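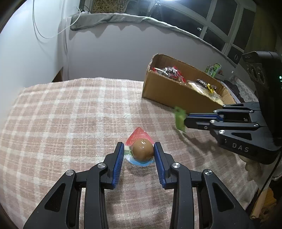 Snack swap parcels: what counts as a fair box?

vrabec_fan
Joined the January swap on here and I've got a question of etiquette. The rules say "a box of snacks to the agreed value", and that's all they say. I sent my partner a shoebox packed so tight I had to sit on it. What I got back weighed about as much as a birthday card. Is there an accepted minimum, or do I just smile and write the thank-you post?

17 likes

Zdenka Sokol
You smile and write the thank-you post. I've been swapping for nine years and the only people who come out of a complaint thread looking worse than the stingy sender are the ones who started it.

damp_crispbread
Disagree. If two people agree a value, then it's a value. I don't see why food through the post should be the one area of life where you're not allowed to mention you've been diddled.

Zdenka Sokol
You've been diddled out of a few biscuits. Have a lie down.

3 replies hidden

Flullon
What was the agreed value, and did it include postage? Half of these rows are about postage. To some countries the stamp costs more than the contents, and people see a small box and assume the sender pocketed the difference.

vrabec_fan
Didn't include postage. We never discussed postage. I'm starting to see where this went wrong.

Flullon
There you go then.

Vlastimil M.
I run a small swap among old workmates, seven of us, and we gave up on value altogether. The rule is by weight now. Everyone sends the same weight and you can fill it with what you like. It lasted two rounds before a man called it a loophole and posted me a bag of sugar. Perfectly within the rules. I'm still using it.

oatcake_nan
I love that. I'd have sent him flour and let things escalate.

damp_crispbread
Weight is worse than value! It punishes anyone who likes crisps.

Vlastimil M.
Crisps don't survive the post anyway. You're sending gravel in a bag.

oatcake_nan
Can I put in a word for small boxes? The best one I ever had was hardly anything, but each thing had a slip of paper with it saying when the sender's family ate it. One was "for trains". Another was "only if you've been to the dentist". I've had bigger boxes since and couldn't tell you a thing that was in them.

Mine from this round, for comparison:

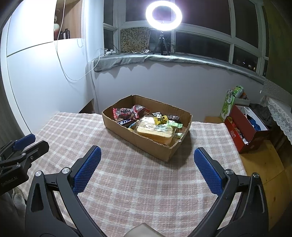
Sliced bread and all. No complaints from me.

31 likes

damp_crispbread
Bread? Somebody posted you BREAD?

oatcake_nan
Yes, and I'm pleased with it. I can get chocolate anywhere.

Flullon
Posting bread is a brave choice. Check the date on it before you get sentimental.

brutarov_k
I'd have been delighted. The everyday stuff is what you never get in a swap, everyone sends the fancy tin from the airport. I asked my last partner for whatever she puts in her kids' lunchboxes and she apologised three times before she'd agree to it.

Zdenka Sokol
Same here. Ask for lunchbox things. Also ask about allergies BEFORE you shop. I once bought 21 different nut bars for a person who couldn't be in a room with a peanut. My fault entirely, and I was sick of nut bars by Easter.

vrabec_fan
All right, I've had a word with myself. I messaged my partner to say thanks and asked what the flat grey things were. She says you crumble them into soup. I'd eaten four as biscuits.

Vlastimil M.
And how were they?

vrabec_fan
Salty.

damp_crispbread
For the record I still think there should be a minimum and I'll be saying so in the rules thread. Some 60 people signed up this time and you can't run it on vibes.

Zdenka Sokol
See you over there. I'll be voting against.

oatcake_nan
Does anyone have a good way to stop chocolate going white in the post? Asking for the summer round.

Flullon
Don't send chocolate in the summer round.

44 comments · 6 shares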